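**Pluststead Toy Library: progress report, May**

Prepared by Keisha Bellamy for the Brunness grant

Sorting of the donated stock is nearly finished. We have checked 598 items since the grant began, and 400 of them are catalogued and on the shelves. Another 155 need a clean or a missing part. The rest went to the tip.

The soft toys and the rubbery pieces have been the slowest. Chunhua Jia wipes each one down, checks the ends for splits and sets it aside on a white surface before it gets a number. Smudges on the lighter colours, yellow especially, don't always come off, and we've agreed that marks alone are no reason to reject a toy. 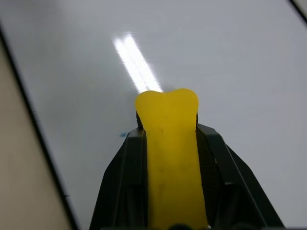

Storage is the other item in the budget. Two shelving units have been bought and put up along the back wall. We still need tubs with lids for the small pieces, and Lwazi Coetzee is getting a second quote because the first came in over what we allowed.

Borrowing opened to members on Saturday mornings. Families have asked for a weekday session as well, and Mbali Naidoo is looking at the roster to see if we can staff one after school.

Still to do: finish the labels, print the borrowing rules and send you the receipts for the shelving.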